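How I record peg board demos for a two-armed robot

A few people wrote in after my last post asking how I get my training examples, so I've put the whole routine in one place. It isn't fancy. You can do it with any two-armed setup that you can steer by hand, as long as you have patience and a decent chair.

My current set is called Grotance and it's up to 1,209 episodes. An episode is one attempt at one small job: pick up a part, move it, let go. I used to record long sessions where I did everything in one go, and cutting them up afterward was miserable. Short ones, please!

Before you start

Run both arms to their home pose and open and close each hand a couple of times. I steer mine through Otirix, which has a habit of remembering the finger limits from the last session, so I reset those every time. If a finger feels lazy in the warm-up, stop and fix it. I once recorded 466 episodes with a thumb that wasn't closing all the way and had to throw out the lot (I sulked for a day).

Then check your light. Pick one setup and leave it alone for the whole batch. When you want variety, change it between batches and write down what you changed. My first batches in June were all shot under the same white lamp, and the policy fell apart the minute I turned on anything else.

Setting out the board

Put the board down with the long side pointing away from the robot, then scatter the parts. I mean really scatter them. My hands want to make tidy rows, and a model trained on tidy rows learns tidy rows. Stand some pegs up, lay some down, put a couple close together so the fingers have to squeeze in. I leave a strip of bare board on the near side as a place to set things down.

Recording

1. Start the recorder first, then move. Leave a second of stillness at the front.

2. Come in from above, slowly. If you rush the approach, the hand camera gets nothing but blur.

3. Grip, pause, lift. The pause feels silly but it makes the grasp easy to find later.

4. Keep the other hand up and out of the way, but keep it in view. It counts as part of the robot's state even when it's only waiting.

5. Set the part down, open the fingers all the way, back off, stop the recorder.

6. Rearrange at least two parts before the next one.

Round, flat parts are the hardest for me. I pick them up by the edge and tilt them, and I fumble plenty. Keep some fumbles! If you drop a part and recover it cleanly, that's a useful example. If you drop it on the floor, delete the episode.

Labels

I type one plain sentence per episode right after I stop, while I still remember it. "Right hand moves the disc to the near side" is plenty. The Fokach format wants a success flag too, and I'm strict with it – nearly in the hole means no. I tried saving the labels for the evening and ended up guessing at half of them.

How many do you need?

For one part and one motion, I'd aim for 500 before you train anything. Take breaks, because tired steering shows up in the data as little wobbles, and the model will copy them faithfully. The Lehtinen gloves I use get warm after a while, which is a pretty good timer. 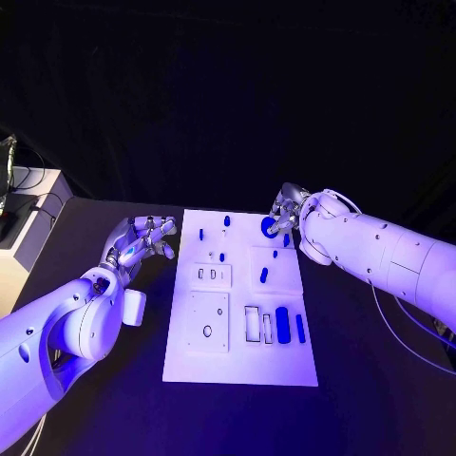
Back up each batch the same day, to two drives if you have them. I name the folders by batch number and lighting, so I can pull out a group later without opening every file. Next I want to try handing a part from one hand to the other, and I'll post my settings once I can do it without dropping everything.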